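Print | E-mail this page
Reading time: 4 min

Open day at the Bastberg mat works

6/26/20

Got there late. The bus from the station drops you at the bottom of the hill, not the top, and the hill is steeper than the leaflet lets on. 14 people on the morning tour, all of us signed in at the gate, bag check, ear plugs, off we go. Notes typed on the train home so forgive the order.

Bastberg is where Flimness does its bedding - summer mats, cotton covers, a small line of thin mattresses. I went for the mats. We've had three hot summers in a row in a top floor flat and I've slept on a bamboo mat for two of them, so I wanted to see how the things get made and whether the expensive ones are worth it.

First hall is storage. Smells like a hay barn. Bales of split bamboo stacked up to the roof, sorted by width, with chalk marks on the end of each bale. The guide said they keep it in there for 18 days before anyone cuts it, longer if it's been a wet spring. You're allowed to touch. The rough stuff is really rough, I got a splinter in the first five minutes and so did the woman next to me.
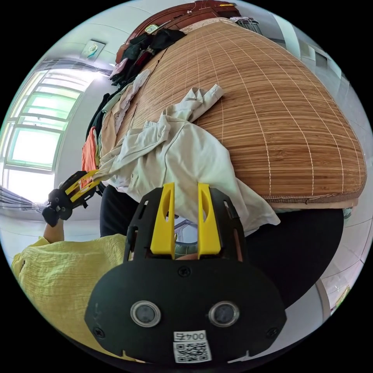
Second hall is the loud one. Strips go in one end, get shaved down, edges rounded, then through a hot roller. The rounding is what you pay for, it seems. The cheap mats skip a pass and that's why they catch on your pajamas and pull the hair on your arms. The guide had two offcuts and passed them down the line, one with two passes and one with three. Eyes shut, you could tell at once. I bought a two-pass last year, obviously.

Then the Mikuš line, named after the machine and not a person as far as I could find out. Green paint, older than anyone working on it, stops a lot. It stopped twice while we stood there. One of the operators hit it with the flat of her hand and it went again - big cheer from the group. It threads the strips on cord, and at full speed it does 66 mats in a shift. A newer one is comming in September and will do a lot more, but they're keeping the old one for odd sizes. Glad about that. Our bed is an odd size.

Edging is still done at sewing machines in a long bright room with the windows open. Quiet after the other hall. Cotton tape folded over the raw edge, one seam, turn, one seam. Corners are the hard bit. They let two of us have a go on scrap and mine came out like a dog's ear.

Canteen stop. Coffee ok, plum cake very good, gone by the time the second group came in. There was a table of leaflets on care, which I'd honestly have paid for, as mine came with a label in tiny print and nothing else. Short version: wipe with a damp cloth, dry it in shade, never in full sun, roll it and don't fold it. Store it with the smooth side in. I'd been folding mine in half and sliding it behind the wardrobe. Oh well.

After cake the covers and light clothing side, much smaller, one floor up. They cut pajamas and loose shirts from what's left on the cotton rolls. Fabric called Omix, a cotton and linen mix, a bit stiff off the roll and supposed to soften after a few washes. Didn't get long up there. The second group was already on the stairs.
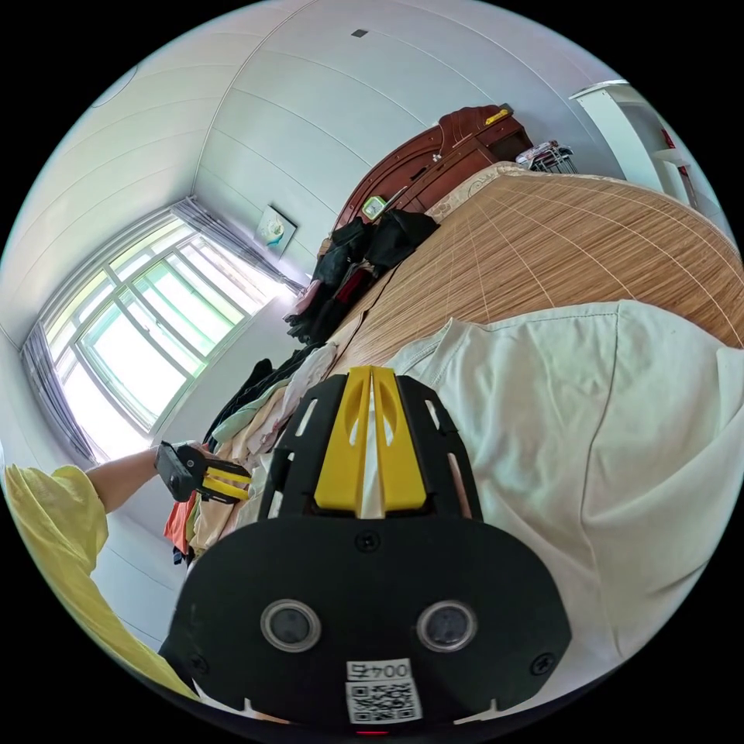 Can you put a fitted sheet over a bamboo mat? The staff advice was to leave the mat on top, right against the skin or with one thin loose sheet, as anything tight over it holds the heat in and wears the cord at the corners.

Shop at the end, of course. Seconds are in the back corner by the fire door, about a third off, mostly small color faults. Three-pass mats too, so go there first. The line for the register was long and only one person on it, bring cash if you can becuase the card reader kept dropping out. They'd hoped for 400 visitors over the whole day and by the look of the parking lot they'd get them.

Practical stuff. Closed shoes or they turn you away at the gate. No stroller access to the second hall. Restrooms by the canteen only. Tour takes an hour and a half, more if the Mikuš is in a mood. Free, but book ahead for the morning ones.

Came away with one three-pass second, rolled, under my arm all the way down the hill. Bus was late. Mat takes up a whole seat, sorry to whoever wanted it.

Print | E-mail this page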